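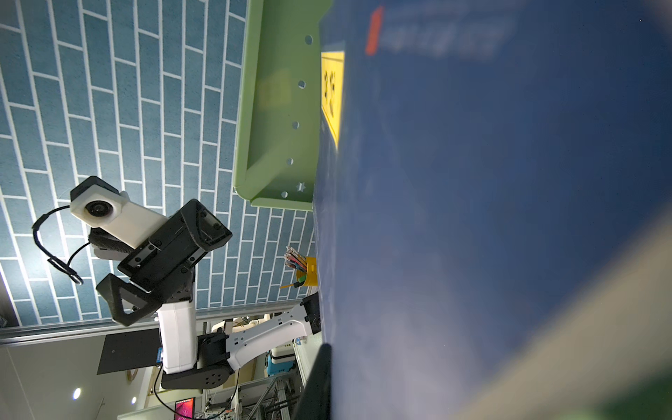 Does washing change the gauge of a crocheted square more than the choice of hook does? For the wool yarns tested, washing had the larger effect; for the cotton and acrylic yarns, hook size did.

Figure 2. Pens or markers in a yellow cup, near a light green tray.

4.2 Gauge before and after washing

Gauge in crochet is normally stated as a count of stitches and rows over a fixed width, and pattern writers assume that a maker who matches the stated gauge at the start will finish with an item of the stated size. The assumption is reasonable for a scarf. It is weaker for joined work, where small differences between squares build up along each seam and the error shows as a rippled or cupped edge. Bosman's workshop notes treat the matter as one of tension alone. The results in this section suggest that fibre and finishing need to be considered with it.

Each of the 36 makers worked plain double crochet squares (North American terms) from the same written pattern, with a foundation chain that gave 20 stitches per row. Three yarns of matched thickness were used: Metthorpe, a plied wool; Declercq, a mercerized cotton; and Rurkura, an acrylic. Makers used their own hooks in the size called for and were then asked to repeat the square one size up. They were not told which measurement was of interest, and no one was asked to correct their tension between squares.

Squares were measured flat, unpinned, on a cutting mat. Width was read along the foundation row, the middle row and the final row, and height along both side edges and the centre. Readings were taken before washing and again once the squares had dried to constant weight. After incomplete pairs were removed, 3328 readings remained for analysis. The removed pairs were mostly squares in which a turning chain had been counted as a stitch on some rows and skipped on others, giving a slanted side for which no useful width could be recorded.

Washing was done by hand in cool water with a small amount of wool wash, without agitation. Squares were pressed between towels and dried flat in a ventilated room. Blocking wires were considered and rejected. Wires impose a dimension on the fabric, and the aim was to observe the dimension the fabric takes by itself. The values given here should therefore not be compared directly with published gauges that specify a blocked swatch.

Metthorpe squares grew in width and lost a little height. The change was most visible in the work of loose crocheters, whose stitches had room to open, and it was smallest at the foundation row, where the chain restrains the fabric. Several squares that had measured true before washing became slightly fan-shaped for this reason – narrow at the chain and wider at the last row. Makers who had used a chainless foundation produced squares with parallel sides in both conditions. The pattern did not specify the method of starting, so this comparison rests on an uneven division of the group and should be read with care.

Declercq squares behaved differently. Width was nearly unchanged by washing, and row height shortened as the posts of the stitches settled. Going up one hook size produced a change in width of more than 2 mm in most makers' squares, well above the difference seen after washing. Rurkura squares showed the same ordering, with smaller values throughout. The acrylic fabric returned to its unwashed size when left flat, and any distortion introduced in handling had gone by the time the squares were dry.

Differences between makers were larger than differences between yarns. Those who held the yarn wrapped around the little finger were more consistent from row to row than those who let it run over the index finger only, though their squares were not closer to the stated gauge. Consistency and accuracy should be reported separately in future work. A maker with a steady but tight hand can correct the size by changing hooks, while a maker whose tension drifts over the course of a square cannot.

Vermeulen (personal communication) has proposed that drift is mainly a matter of fatigue. Our data give limited support to this. Final rows were tighter than middle rows in the second square of a sitting, but the same pattern appeared, less strongly, in the first. An alternative is that makers pull the yarn more firmly as they approach the end of a piece and begin to compare it with the pattern. The two explanations could be separated by asking for squares of differing heights in random order.

One further point concerns joining. A subset of washed and unwashed squares was joined with a flat slip stitch seam and the panels were then washed again. Panels made from squares washed beforehand lay flat along the seams in all three yarns. Panels of unwashed Metthorpe squares puckered where a tight square met a loose one – the seam held both edges to a common length while the fabric on either side relaxed by different amounts. The effect was slight in Rurkura and absent in Declercq. Vudorow, a wool and nylon blend supplied too late for the main trial, was tested in this form only and puckered in the same places as Metthorpe.

Seam tension was not controlled in these panels. It is taken up in Section 4.3, along with the whip stitch and mattress stitch joins.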